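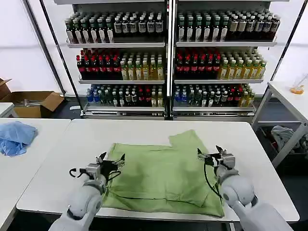
The folding tables at Fagerlund, with a green garment laid out.

I went to the Fagerlund open day in May expecting to be sold something, and I was. The talk was on folding and laundry care at home, 42 chairs set out, and Agnese Lepik told us a neat stack starts with a clear surface. Fine. I could have worked that out on the bus.

The tables themselves I liked. Glossy white, pushed up next to each other, easy on the eye when you're hunting for a seam. But a pale green garment still shows every crease on one, and a flap folded over near the corner makes a wrinkled patch whatever the handout says. A light blue cloth sat bunched up on the next table.

Behind all this is a tall white shelving unit packed with bottled drinks. I asked Homa Golestani if any were for visitors. They were not.

Lepik claims her method saves 7 minutes a load. I tried it at home on towels and saved none - though the stack did look straighter. Entry was free, parking was 13.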